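Folding notes: fingertips, cables and a slow left arm
4 April 2026

The shirt folder has been on the bench at Ashworth since the winter, and I have finally stopped rewriting the planner. Most of the remaining faults are mechanical.

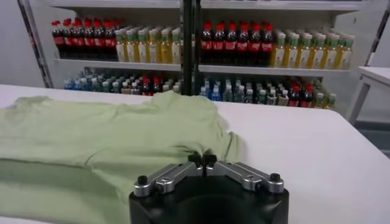 Fingertip wear was the first thing I looked at. The old pads had gone shiny at the ends and slid off thin jersey. With the new pair closed, the black tips nearly touch, and that small gap is what I set with the adjustment screw. I left it alone after that. The mint T-shirt is the standard test piece.

Calibration takes 29 poses per arm. I run it at the start of a session and again if either wrist has been taken off.
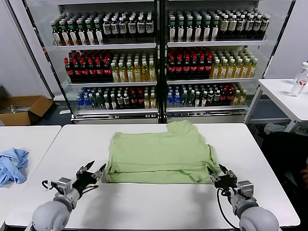

The left arm still lags the right by two control cycles. I have moved the left driver to its own port, with no change, so the next suspect is the Veltura board - it has the older firmware.

Cable routing is next. Both wrist cables have too much slack, and I would like a clip at each forearm before May.
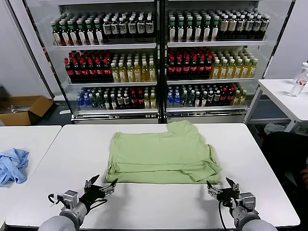

Leonilde Meireles

Grip force is now capped in software at 805 counts, straight from the motor controller. Denise Bunting suggested a lower cap for the approach and a higher one for the lift, and I have put both in the config file.

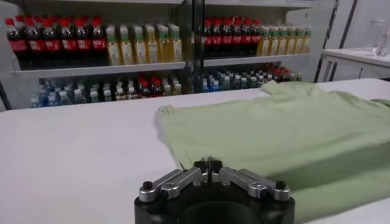 Leonilde Meireles

Wrist camera exposure is fixed from this build onwards. Auto exposure kept shifting the hem threshold. The config is on the Skerkance share, under folder 5.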